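Grasp Phase Detection in the Temeo Controller: Notes from October

Over the past month, the Temeo group has replaced the timing rules that decided when an arm should move from approach to grasp. The new module reads the wrist camera at every control step and assigns the current view to a phase of the task. This post records the design choices and the problems that remain open.

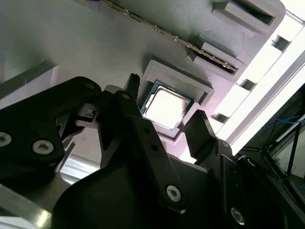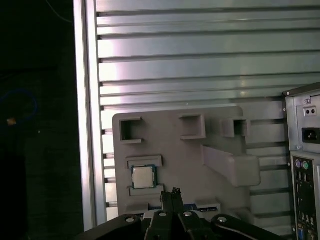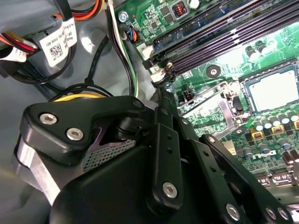
Wrist camera views: processor in the gray holder (first and second); gripper inside the computer chassis (third).

The previous controller advanced on a fixed clock. Once the arm reached its approach pose, it waited a set interval and closed the fingers. The method was simple to maintain, and it served the group well while every part sat in a known position. It performed poorly after Wouter Wouters introduced small random offsets to the fixture.

The replacement has 2 stages. A segmentation network first separates the gripper from everything else, so that the remaining stage does not treat the fingers as part of the workspace. A small classifier then estimates the phase. The training set contains 2,234 labeled views, of which 386 were held back for testing. Mimoza Kadrić wrote the labeling guide and reviewed all disputed labels herself.

Bright metal has been the main source of error. A heat spreader under direct light can come out nearly white, and the edge detector then places the corners of the part too far inward. Thijs Smits corrected much of this by fitting to the border of the substrate and giving the metal a lower weight. The fit is slower, and it remains within the time allowed for one control step.

Planning inside the chassis is a separate matter. The planner treats cables as a single blocked volume, drawn by hand in the Drustis editor. This is safe but wasteful, and it rules out a number of wrist angles that would be acceptable in practice. Lies Van Wijk has proposed building the volume from recorded views. Her first version is under review.

The log viewer has also been revised. It now shows the predicted phase beside the joint traces, and a user may jump directly to any step at which the classifier and the planner disagree. Over 573 such steps have been tagged to date. Most occur in the last moments before finger closure, where the view changes very little from one step to the next.

Work for the coming period will concentrate on those steps. The old timing rules will stay available behind a configuration flag until the review of the cable volume has been completed.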